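Menness Regional Forum > Community Notices > Technology and Training
Print this thread | E-mail this thread
Filed under: Open Days, Automation, Workforce

Open day at the Wisik automation hall: report and comments
Posted in October by the Forum Secretary's Office

The Wisik hall was opened to residents of Menness on Saturday, and this office attended on behalf of the forum. 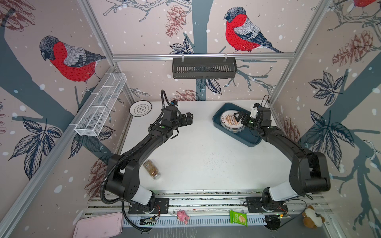
Attendance was recorded at the door as 71 persons, admitted in groups of no more than 18. Each group received a short safety briefing, followed by a demonstration of two-arm table clearing and sorting. The demonstration used ordinary household articles, including patterned plates, a tray and a spice jar. Staff explained that the arms are trained on tasks carried out under the direction of an operator, and that the same task is repeated many times with the articles in different positions.

The hall is operated by Soomro under an agreement with the Kosby Training Center. Members who were unable to attend are invited to submit questions in this thread. Remarks on the conduct of the visit are also welcome and will be forwarded to the organizers.

Secretary's Office, Menness Regional Forum

----

northgate_resident
I wish to thank the organizers for a well-managed visit. The briefing was clear and the staff answered every question put to them by our group. I would, however, record one reservation. The program circulated beforehand referred to "kitchen automation." Several members of our group understood this to mean a complete kitchen, with a sink and a dishwasher. What was offered was tabletop work with plates and small articles. I do not object to the content, only to the wording.

----

Kosby_alum_23
With respect to the previous member, the program stated on its second page that the demonstration would be confined to a tabletop. I have the copy before me. I agree that the heading could have been more exact.

For those considering the training course, I should add that the staff spoke at some length about stacked plates. A gripper must take one plate by the rim without disturbing those beneath it, and a small error in height is enough to spoil the attempt. I found this the most instructive part of the visit.

----

t.ledger
I attended with the 10:30 group and must register a less favorable opinion. The pace was slow. One plate was moved in the time in which a kitchen porter would have cleared the table. If public money is to be spent on this work, residents are entitled to know what return is expected and when. The figure of 2295 training hours was mentioned to our group with no explanation of what those hours had achieved.

----

millbrook_catering
I manage a catering service and cannot agree that speed is the proper measure at this stage. My staff handle plates for an entire shift, and the work is hard on the wrists. A slow machine that runs through the night could be of use to a business such as mine. I would want to see it work with wet plates and with cutlery before forming a final view. Neither was included in my group's session.

----

t.ledger
I accept the point about night work. My question concerning the hours remains open, and I would ask that it be forwarded.

----

Secretary's Office
The question has been forwarded to Soomro. The following points of information have been received in the meantime.

The 2295 hours refer to the total operator time logged at the Wisik hall across all tasks. They do not relate to table clearing alone.

Wet articles are excluded from public sessions under the hall's safety rules.

The wording of the program heading will be reviewed before the next open day.

----

northgate_resident
I am obliged to the Secretary's Office for the prompt reply. May I ask whether children will be admitted to the next open day? My grandson was turned away at the door, although the notice gave no minimum age.

----

Kosby_alum_23
The age limit was posted at the entrance on the day. I do agree that it ought to have appeared in the notice. Families had traveled some distance.

----

Secretary's Office
The omission is regretted. The organizers are considering a separate session for families, to be held in the afternoon and limited to 23 places. A notice will be posted in this section once the arrangements are confirmed. Members wishing to be informed by e-mail may register through the forum office.

----

millbrook_catering
Please add my name to the e-mail list. I would also request that trade visitors be given a session of their own, with time for questions on cost and maintenance.

Print this thread | E-mail this thread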